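Two-Arm Tabletop Cell: Practice Rules in Use
Espinoza Workshop Gallery, Handling Rules Revision 19

The pictures on this page go with the handling rules for the two-arm cell at Espinoza. The rules cover table layout, grip position, shared space between the arms, and what the operator records before and after a task. They apply to kitchen items and similar household objects handled on the marble top. They do not replace the risk assessment for the cell, which is kept separately by Ximena Cortés.

Rule numbers are given where a picture relates to one. The full text runs to 51 rules and is available from the workshop office in print or as a file.

Grip position on long-handled tools

Rule 12 asks for the grip to be taken on the handle and never on the working end. The working end must stay free to enter a container without a finger touching the rim. Rule 13 sets the approach: the tool is brought over the rim first and lowered second, as two separate moves. Diagonal entry is allowed only for containers wider than 200 mm at the mouth.
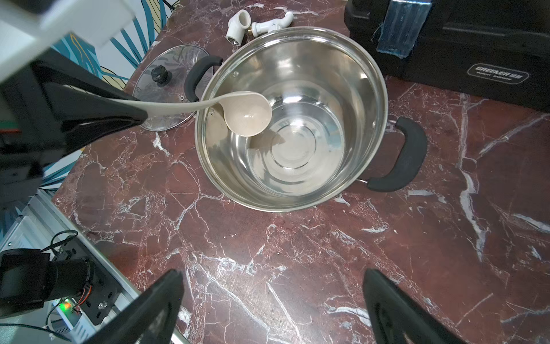 Rules 12 and 13. Ladle held by the handle, bowl just inside the rim of the stockpot. Lid set down to the side.

Lids come off before the task starts and go flat on the table, outside the path of either arm. A lid may not be leaned against a pot or a wall. If the task includes replacing the lid, its resting place is recorded with the start layout so that the next operator can repeat it.

Releasing inside a container

A tool that rests against the inner wall is treated as supported, and the gripper may open. A tool that touches only the bottom is treated as unsupported. In that case the operator either lowers it further or returns to the hold position and tries again. Three failed attempts end the run.
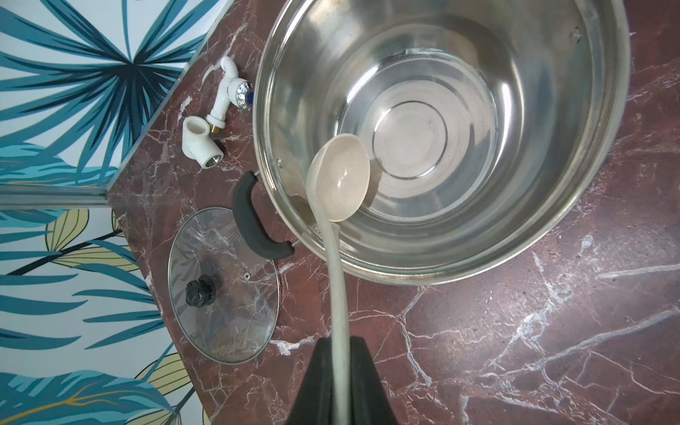
The retry limit was set by Qiuyue Ren after a review of 141 logged runs. Most of the runs that went past three attempts ended in a stop by the operator, and the later attempts added nothing useful to the log. The limit applies per tool and is reset when the tool is changed. It is not reset when the operator changes.

Force limits for closing the gripper are listed by material in Annex B. Plastic handles use the low setting. Metal handles use the middle setting. The high setting is locked and needs a second signature, at present Baltazar Ibarra or Braulio Pacheco.

Shared space

The table is divided into left, right and shared zones. Either arm may enter the shared zone. When both are in it, Rule 27 applies: one arm is named as the holding arm and the other as the moving arm, and the holding arm does not travel until the moving arm has left. The roles are entered in the run sheet before power is applied to the joints.

Transparent objects need an extra check under Rule 29. Glass and clear plastic are confirmed by eye from the front of the cell, and the operator does not rely on the wrist view alone.

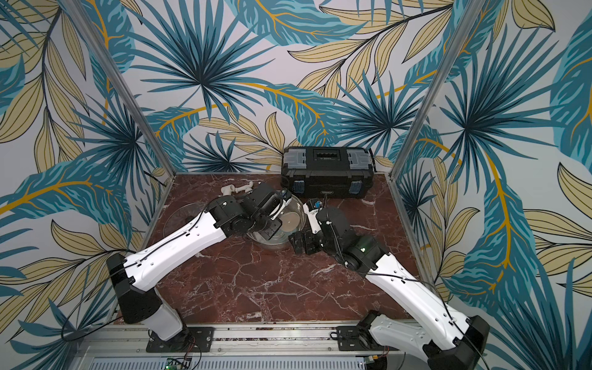
Containers with liquid

Rule 34 permits clear water only, in a shallow layer. Soap, oil and colored liquids are excluded. The container is filled away from the cell and carried in by hand with both arms stopped. It is placed behind the middle of the table, away from the front rail and the wiring below it.

Tools not in use lie flat with the handle toward the front. Items that are not part of the task may stay on the table if they are at the back and are listed in the start layout. An unlisted item is removed or added to the list before the run begins.

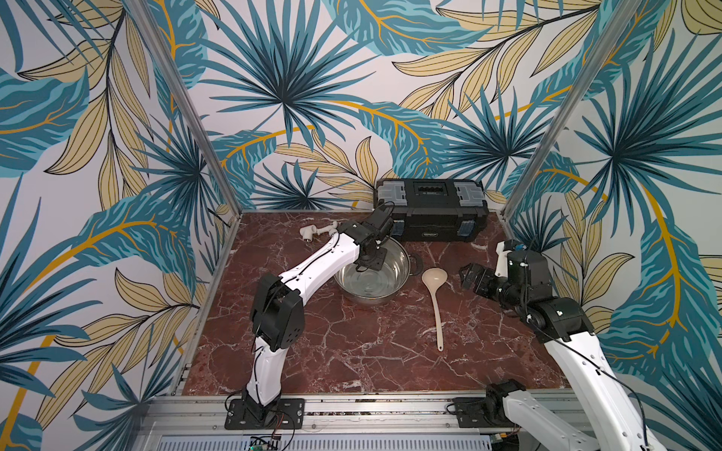
Rule 34. Pot with a shallow layer of water, ladle flat on the marble with its handle toward the front.

Records

One run sheet is completed per run. It gives the operator, the start layout, the holding arm, the gripper setting and the reason for any stop. Sheets are kept until the next revision of the rules is issued. Corrections are initialed, and the first entry must remain readable.

Proposed changes go to Braulio Ventura in writing, with the rule number in the subject line. The next review is in June.

Page last updated 20/05/2026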